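Homton Controls Forum > Manipulation > Software

Chunk boundary jumps on two-arm hanger task

kelp_router
Posted May 8, 2024

Two arms on a common rail, wrist camera on each, one fixed camera over the table. The task is garment on hanger, hanger on rod. The policy outputs chunks of 100 joint targets per arm at 50 Hz. Inference runs on a separate box and the controller consumes the chunk from a queue.

Symptom: at every chunk boundary the right arm takes a visible step. The left arm does it too, but it is working cloth, so the error gets absorbed. The right arm holds a wire hanger, and the hook swings enough that the next observation is bad. The next chunk then starts from a worse estimate.
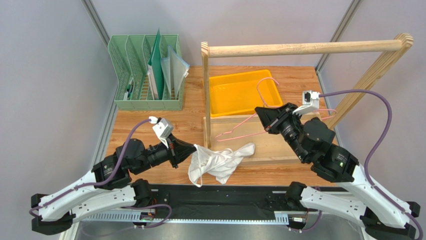 I have tried a low-pass filter on the joint targets. It hides the step and adds lag, and the lag shows up as the two arms disagreeing on where the shoulder of the garment is. Lowering the position gains gave the same result with more sag. Logs show the commanded step is largest on wrist roll. What are people using between the queue and the servo loop?

zestiser_dev
Reply 1

Don't filter the targets. Overlap the chunks. Request the next one when half of the current one is consumed, then blend across the overlap with exponential weights. We added this in the Zestiser bridge last November and the wrist steps went away on our cells.

Check your timestamps first, though. If the observation is stamped on arrival at the inference box and not at exposure, you are blending two trajectories that are offset in time, and blending will only smear the problem.

tab_stop_9
Reply 2

Disagree on blending for this task. Averaging works while the policy has one mode. With cloth it often has two, for example go under the collar or go over it. The average of those goes into the fabric. I would run the chunk to the end, freeze the part that will execute during inference, and condition the next chunk on it.

zestiser_dev
Reply 3

That needs a policy that accepts a prefix. Most people can't retrain for it. Blending is a ten-line change.

tab_stop_9
Reply 4

It is a ten-line change that gives you a trajectory neither chunk asked for. At least gate it: if the overlapping segments differ by more than a threshold, take the new one and rate-limit the transition.

kelp_router
Reply 5

Checked timestamps. The wrist cameras are stamped at the driver. The fixed camera was stamped on arrival, more than 100 ms late. With that corrected the wrist roll step is down to a third of what it was. Still there, but the hook settles sooner.

I'll try the gated blend next. Is the threshold in joint space or at the gripper?

tab_stop_9
Reply 6

Gripper pose. Joint space will trip on elbow differences that don't matter to the hanger.

avotins_fork
Reply 7

I maintain the Avotiņš planner fork, so I am biased, but I would not let the policy drive the last part at all. The rod doesn't move. Calibrate it once, let the policy do the garment, then hand off to a planned path for the hook – collision checks on both arms included.

kelp_router
Reply 8

The grasp on the hanger varies from run to run. A planned path needs the hook pose in the gripper, and thin wire gives me very poor depth.

avotins_fork
Reply 9

Fit it in 2D from the two views. The Kisancombe branch has a wire fitter. It takes 4 ms per frame on CPU. It does fail when cloth covers the neck of the hanger.

zestiser_dev
Reply 10

So it fails whenever the garment is on the hanger.

avotins_fork
Reply 11

It fails when the neck is covered. Fit before dressing, then track. Drift is a separate problem and I don't have a good answer for slip in the jaws.

kelp_router
Reply 12

Gated blend is in, threshold on gripper pose, overlap at half a chunk. Ran it for 200 chunk boundaries on replayed observations. The gate fired mostly during the cloth phase and rarely once the hanger was moving toward the rod. I'll post the config after I have run it on the arms.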